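Gripper Release Fault: Frequently Asked Questions

April – by Mohandas Nambiar, Prolari support

What is the release fault?

On some Grindholm hand-held grippers the jaws stay closed after the trigger is let go. The log shows code 934. We have confirmed it on 18 units, all at the Stanton site.

Is it dangerous?

It can be. Four operators had a finger pinched while trying to pry the jaws open. Don't pull on the jaws by hand. Unplug the tool first, then turn the release screw on the left side.

What causes it?

A return spring that was fitted too tight at the factory. It gets worse with use, and most failures came after 300 cycles in a single shift.

Can I keep recording?

Yes, if the jaws open fully on the start-up check. Stop at the first sticky release and tag the tool. Sessions already saved are fine – the fault doesn't affect the video.

Do cables on the table matter?

They don't cause the fault, but a cable can get caught in jaws that won't let go. The same goes for loose cloth.

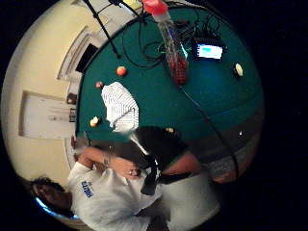
Route power and display leads away from the objects you are picking up, and take off rings before handling a stuck tool.

How do I get the new spring?

Send the serial number and the log to support. Oddsson does the repairs and ships tools back with a test sheet. Please don't swap the spring yourself.

Recent items
Reading the start-up check
Trigger calibration
Reporting a pinch injury

Contact support | © Prolari | Back to top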